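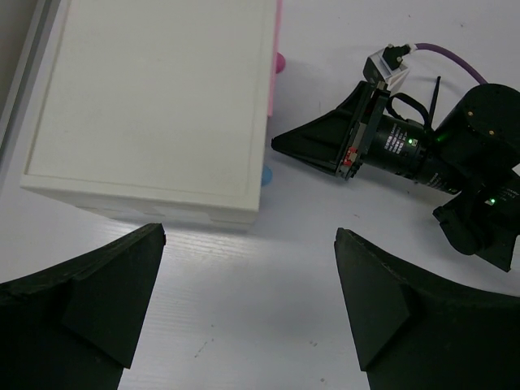 Fig. 1. Storage box with a pink drawer, from above.

Reporting Public Events, Unit 4: The March and Its Sources
Notes by Kam-wah Hsueh
Last updated: 13/08/2024
11 shares | 5 comments

In the previous unit we read reports of council meetings, where the speakers have names and there is a written record. A march is more difficult. Many people speak at the same time, and the reporter can stand in only one place.

Our case is the rent march in Trandthorpe last November. Tenants of the Cellen and Echeverri buildings walked to the town hall to ask for a limit on rent increases. The organizers gave the number of marchers as 1,396. The police gave no number. Two local papers printed the organizers' number, but only one of them wrote where it came from.

Attribution

Write the source in the same sentence as the claim. If you leave it for the next paragraph, an editor may cut that paragraph and the claim will stand alone, as if you had seen it yourself. "Said" is enough in most cases. "Admitted" tells the reader that the person was hiding something, and "claimed" tells the reader that you doubt it. Use these two only when you can defend them.

An exact number looks like a careful number, but this is not always so. Ask who counted, from which place, and at what time of the march. Students often forget the last question. A march has a different size at its start and at its end.
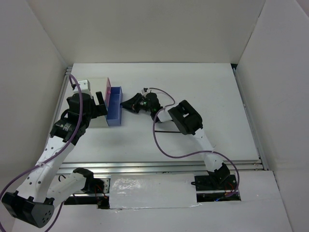
Fig. 2.

Verbs of action need the same care as verbs of speech. In the Trandthorpe reports, one paper wrote that an officer and a tenant "struggled" at the town hall steps, and the other wrote that the officer "held his arm." The second is closer to what a witness can see. Try it with Fig. 2: two robot arms reach toward each other across a white tabletop. "Reach toward" is safe. "Cooperate" and "compete" both say something about purpose, and for purpose you need a source. When you edit your own draft, underline every verb that gives a person an intention, and check who told you.

For next class

Read the two reports in the course packet. Mark every claim without a source. Then rewrite the opening of the Mukisska report in four sentences, using only what the reporter saw or was told by a named person. Bring one printed copy, double spaced, with your name at the top.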